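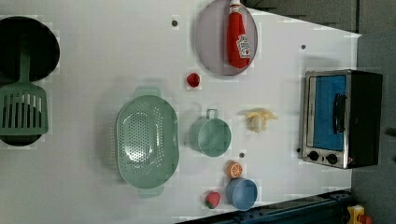
17/03/2021 - toy kitchen table, remote control demos, Givstead task set

Okay, back on the kitchen table after losing most of the morning to the remote control lag. Gerardo Fabbri found it in the end (an old logging process on the Hevdale machine was still writing everything to the network drive, argh) and once he killed it the arm felt like itself again. I drove it through the air for a while just to get my hands back before recording anything.

Plan is the same as what we agreed with Anqi Qiu: short demos, one object per demo, one instruction per demo, and the clutter stays out on the table the whole time. Target is 400 for the set. I'd love to get 60 good ones per session but I'm not there yet, my wrist gives up first.

Notes on the layout so whoever goes next can keep it close to mine. Colander left of the middle, green cup to the right of it, plate up top with the ketchup bottle on it, toaster oven on the right side, all of this as you see it in the overhead view and not from the operator's chair! I mixed those up last time and wrote "left" for half an evening when I meant "toward me". From now on directions in the log mean the overhead view, always.

The ketchup bottle is the thing I want people to be careful with. If you come at it from the side and close too early you shove it, the plate goes with it, and then you've taught the robot that pushing the plate around is part of the job. Come down from higher up, stop, look, close. It's slow and it feels silly, but Anqi replayed a few of my old demos next to the new ones and the slow ones are so much cleaner. 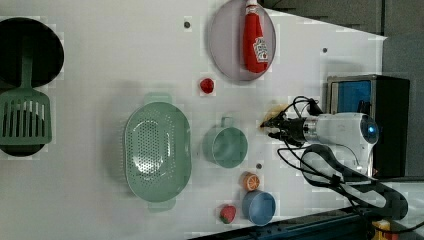
Same goes for the small play food, only more so. I keep wanting to fix my approach in the last second, and every one of those little corrections ends up in the recording. What helps me is lining up the gripper while it's still well above the table, then going straight down and leaving the stick alone. If I miss, I miss - I stop the recording, mark it as a miss and start over. We're keeping the misses in their own folder (Drinaneck/misses) in case Haugland wants them for the failure detector.

Tried slowing the top speed down to 30 percent for the cup. Better for the handle, worse for my patience. At 20 percent it was so sluggish that I oversteered the whole way, so that's out. Leaving it at 30 for anything with a handle and putting it back up for the rest.

Also tried guiding the arm by hand for a few, the old way, one of us holding the wrist. Nice and smooth, and Gerardo liked how fast it went, but our arms were in the overhead view the entire time and I don't want those mixed in with the rest. Saved separately. Anqi can decide. 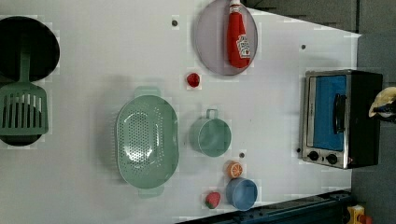
Do we have to put every object back in exactly the same spot between demos?

Close is good enough. Small shifts are useful, they keep the policy from memorizing one position, so just put things back by eye and go on. If you move something a long way on purpose, start a new batch and write it in the log.

To do: check the timestamps on the batch from before the lag fix (I think the video and the arm positions are out of step, may have to toss it), ask Haugland what file names they want, and get a softer grip for the controller. Gerardo has the next session and he's starting with the orange slice.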